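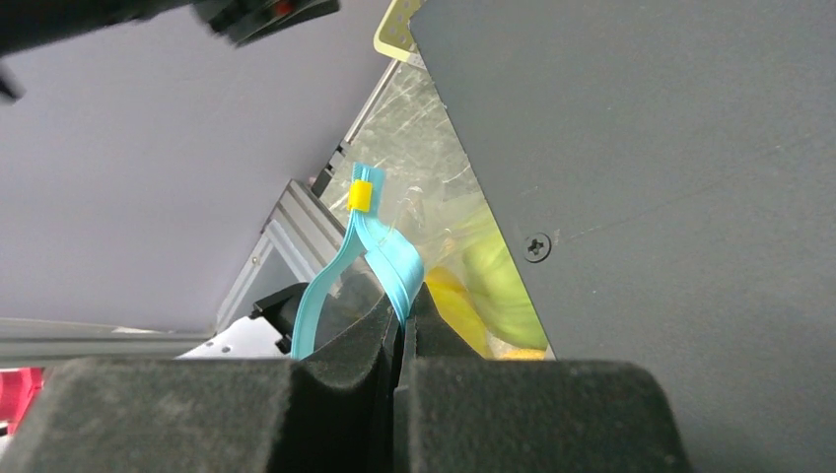

The case for the slider bag

Resealable bags are sold in two main closures: press-to-close, where the user aligns two ribs and pinches along the full width, and slider, where a small plastic clip does the aligning. The slider version costs more per bag. I think the extra cost is justified for anything opened more than once a day, and that most households buy the wrong type for the wrong job.

A press closure fails at the ends. The middle of the track gets attention, the last half inch near each side seam does not, and a crumb in the groove is enough to hold the ribs apart. The user has no quick check except to squeeze the bag and listen. A slider gives a position. If the clip is at the end stop, the track behind it has been pressed with the same force along its length.

Color matters more than manufacturers admit. A yellow slider on a blue track can be found at a glance in a crowded drawer. A clear slider on a clear track cannot, and people end up tearing at the film below the zipper. The store brand I used for years, Brideck, had this fault. Kudolix bags have a tinted track and I have not torn one yet.
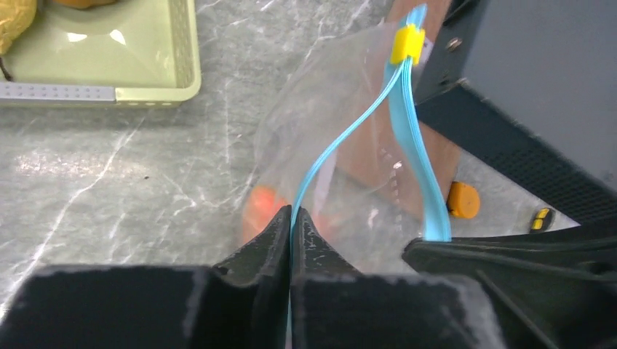

Film thickness is the other half of the question. Thin film wrinkles, folds over the opening and catches whatever is being put in, and round items such as fruit are the worst case. The usual remedy is to turn the top edge down into a cuff before filling. It works, but it bends the track, and a bent track is harder to close cleanly. Holding one side of the zipper and letting the bag hang open is slower and kinder to the seal.

Frida Østergaard, writing in response to my January column, argued that sliders are wasteful, as the clip adds plastic to a disposable product. The objection is fair if the bag is used once. I wash mine and keep a box of 30 going for most of a year. Kurniawati Simanjuntak made the opposite complaint, that sliders leak at the end stop when the bag holds liquid. She is correct. Soup belongs in a press closure or, better, a jar with a lid.

My rule is therefore a split one: sliders for fruit, bread and small parts, press closures for liquids and for the freezer. Buy the thicker film in both.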